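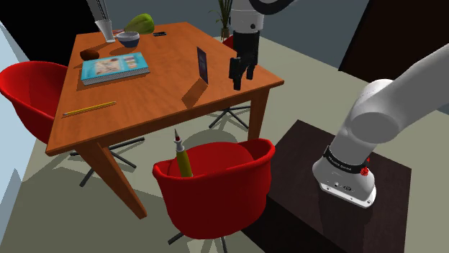
Rendering: Brandia simulation group

The sorting hall at Brandia's returns center in Zivville handles household goods that customers have sent back. Until April, every item was picked out of a tote by hand, checked and put on a shelf cart. Now two robot arms do part of the picking, and the people who used to do all of it spend some of their shift at a screen, setting up practice tables in simulation before an arm is given a new kind of item.

The shift lead has worked in the hall since it opened. She was asked to join the project because she knew which returns cause trouble.

"Glasses and bowls, mostly," she says. "Anything thin. And then small things like pencils, because they roll. I gave them a list and they built tables from it. They put in vegetables too, which we don't get, but the engineers wanted odd shapes."

She places the objects herself now. A book goes under something or next to something, a tablet stands up where it gets in the way, and the arm has to work out a path. One layout is run 400 times with small changes before anyone looks at the results.

"At first I set everything out neatly, like a store display. The engineer told me to make it look like my kitchen table. That was easier."

Some of the pickers were worried when the plan was announced, and she was one of them. Management at Brandia said there would be no layoffs in the first year. She would have liked that in writing, and she asked for it. It came a month later.

What has changed most is the pace. The arms take the sturdy items, 1158 on the best shift so far, and leave the rest. That means the people get the awkward ones all day long.

"You used to have an easy tote and then a hard tote. Now they're all hard. We brought that up, and the hourly target came down. It should have come down sooner."

Her wrists hurt less than they did. Her eyes are more tired. The screen work comes with a small raise, but only for those who passed the training course run by Uvham, and the course was held at 6 a.m. Two of her coworkers with young children couldn't make it. A later session is planned.

Asked whether she would go back to the old way, she takes a while to answer.

"For the company at lunch, maybe. We all used to break together. Now someone has to stay with the arms."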